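Trovport Open Day: Folding Robot Demo, Your Questions
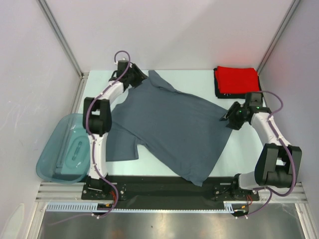 A visitor asked at the August session whether any of this would ever beat a person with a table, and most of the questions below start from the same place.

What will I see?
Two arms handling clothes on a tabletop. Don't expect a laundry.

How long does it last?
Each slot is 22 minutes, talk included. The Celik team does the talking and the arms set the pace.

Is it fast?
Celik says it will be. We'd suggest bringing a watch.

Can I bring my own shirt?
No. The demo uses garments picked by the team. Draw your own conclusions, or ask them why. We did, and got a long answer about fabric.

Has it really folded 1000 shirts?
That number is on the Kilska flyer. We have asked what counted as folded and are still waiting.

How many places are there?
120, in groups. Book at the Lanz desk.

Is it free?
Yes. Parking is 2 dollars.

Page updated November 23, 2020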